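The dye works at Hostancombe reopened in February under the direction of Iulian Manole, with 49 recipes recovered from the Vimine ledgers. Most are browns and grays intended for work clothing.

Reds were always the costly exception, and the ledgers set them apart on their own pages. A bright red-pink, such as that of the cloth shown stretched out, was reserved for festival wear — and was priced accordingly, at twice the rate for brown.

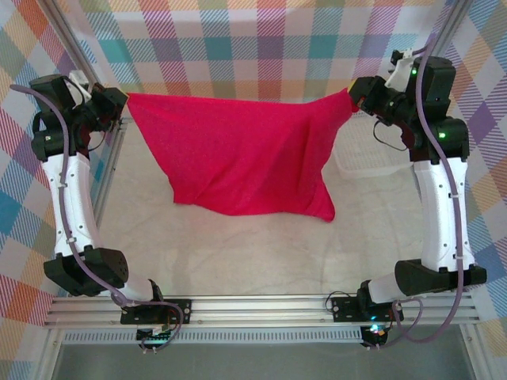
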